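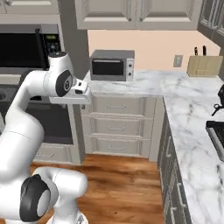 Back counter with the toaster oven, microwave mounted over the range.

Small kitchens, shared kitchens: notes for the tenant evening
Buppha Sukprasert, Bolley Housing Advice
August 2020

Slide 1. Opening

Say hello, say who I am. I have worked on shared housing at Bolley for six years. Tonight is about kitchens, and mostly about how people who don't know each other well can use one without falling out. Questions at the end, but stop me if a word isn't clear.

Mention that the handout is on the Yensuk page, under Tenants.

Slide 2. Where complaints come from

We went through 40 complaints from shared houses. 21 of them started in the kitchen. Noise came second. Rent hardly showed up at all, which surprised Rigoberto and me both.

Kitchen complaints are mostly about the same things:
Food that went missing
Dishes left in the sink
Things left on the counter
Trash and who takes it out

Pause here. People usually want to tell a story at this point. Let one or two go ahead, then move on.

Slide 3. Counter space

Counter space is the thing people fight over without saying so. Someone moves in with a blender and a rice cooker, finds a spot, and after a month that spot is theirs. The next person to move in has nowhere to chop an onion.

What has worked at the Guven Street house: shared appliances stay out, personal ones go in a cabinet or in your room. The house decides what counts as shared, and writes it down. When somebody moves out, the list gets read again. 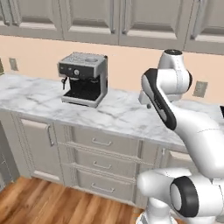
Coffee is a special case. People who give way on everything else will not give way on coffee. If one person owns the machine and everyone uses it, agree on who buys the beans and who pays when it breaks. Guven Street has a jar for this. It is not a perfect system – the jar was empty for most of last winter – but there was a rule to point to.

Slide 4. The refrigerator

One shelf each if the numbers allow it. With 4 people in the house that is usually fine. With more than that, use bins with names on them, and keep the door for shared items like butter and ketchup.

Labels: name and date. Masking tape and a marker, kept on top of the refrigerator.

Old food. Pick one day a week when anything unlabeled gets thrown out, and tell new people about it before they lose their leftovers.

Slide 5. Dishes

Skip the rota unless the house asks for one. Most rotas we saw had stopped within a month. A time limit does better: washed and put away before you go to bed.

Someone will ask about dishwashers. Same rule. Whoever finds it clean empties it.

Slide 6. Talking about it

Read out the two sample messages from the handout. The first one blames, the second one asks for a thing to be done by a certain time. Ask the room which they would answer.

Don't put notes on the refrigerator. A group chat is a bit better. A ten-minute talk with everyone sitting down is best, and Herkar Hall will lend its front room if the house would like to meet somewhere else.

Slide 7. If it doesn't get better

Call us before you call the landlord. Rigoberto Ocampo handles house meetings and can usually come within around two weeks. He does not take sides and he does not report back to the landlord.

Hand over to Rigoberto for questions. Leave the contact slide up.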